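Hi Jussara, quick one on the gripper for Thu 27 March. We've done 1,260 cycles since the new finger pads went on and the grip's holding up nicely - no slips in the last 80! Odair wants the jaw screws checked again at 3,000, which suits me.
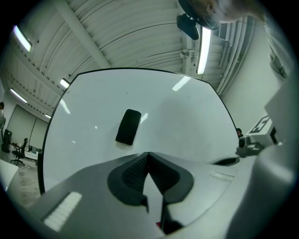

Pad wear is my main worry now. The mesh-like texture still looks fine to me, and a dark rounded block lying on plain white, like this one, makes a handy target for lining up the V of the fingers. Spare pads come from Peixoto in May.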